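Golldale Open Day, Two-Arm Bench: Read Me Before Using the Recordings

Last updated 3/28/23
Maintained by Iman Abdel Hamid

This card covers the recordings made at the Golldale open day, when visitors stood behind the rope and watched two arms do a job most of them do with a thumbnail. The theme was batteries and the things that hold them. Attendance was excellent until the sandwiches came out.
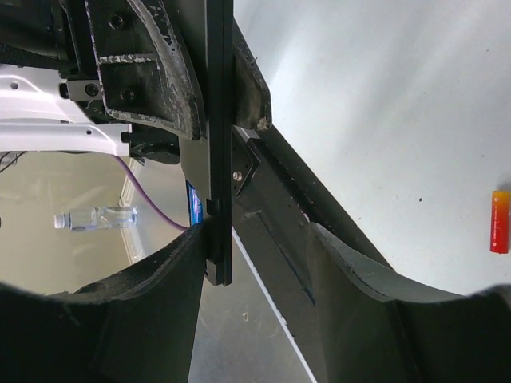
Who was running the arms?
Iddrisu Mahama ran both of them by hand from a pair of leader arms in the next room. Visitors who assumed the bench was thinking for itself were corrected, some of them twice.

What is in it

The set has 2,066 episodes. We had promised 3,000 in January, on a slide, in large type. Each episode has wrist views and a fixed view of the bench. The battery work includes close views of a blue cell in its black holder, seen between the gripper fingers, with loose cells lying on the white tabletop. 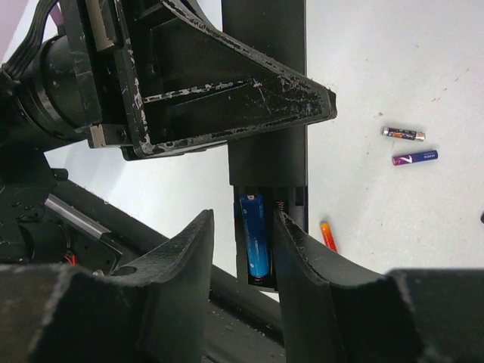
3 min read

Folder names

undier: batteries and holders
erko: upright cylinders held between the fingers
prieto: both arms in view

The names come from the meeting rooms where each task was argued over. We meant to change them. In erko, expect the fingers to fill much of the picture, and expect worn black paint on the hardware above them.

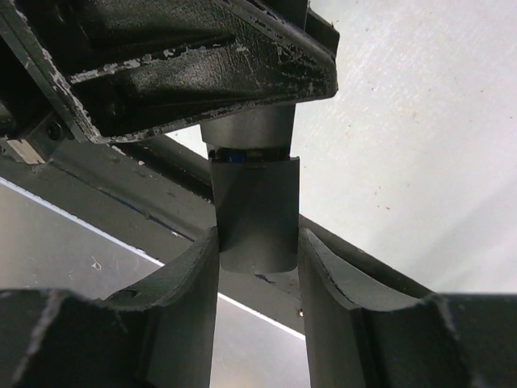
Can I use the recordings to compare operators?
There is only one operator in the set, so any comparison will be between Iddrisu before lunch and Iddrisu after it.

Known problems

Episode notes were typed during the demonstration and read that way. "Good" means good. "Fine" means ask Iman. The audio was dropped because it was mostly a child asking when the robot would fight the other robot.

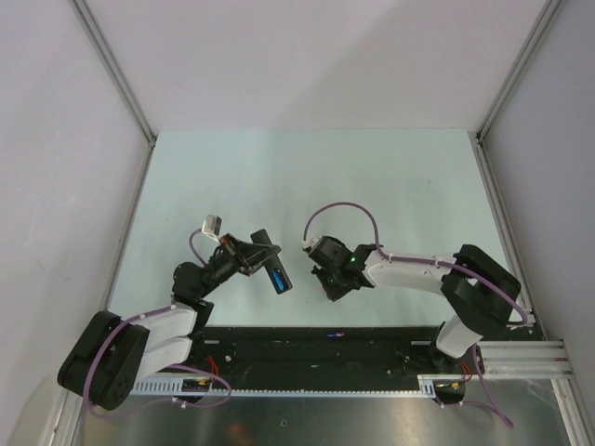
Photo: Golldale open day team

The fixed view is the one to start with if you want to see how the arms share the bench. Please report bad labels to Iman, with the folder and episode number.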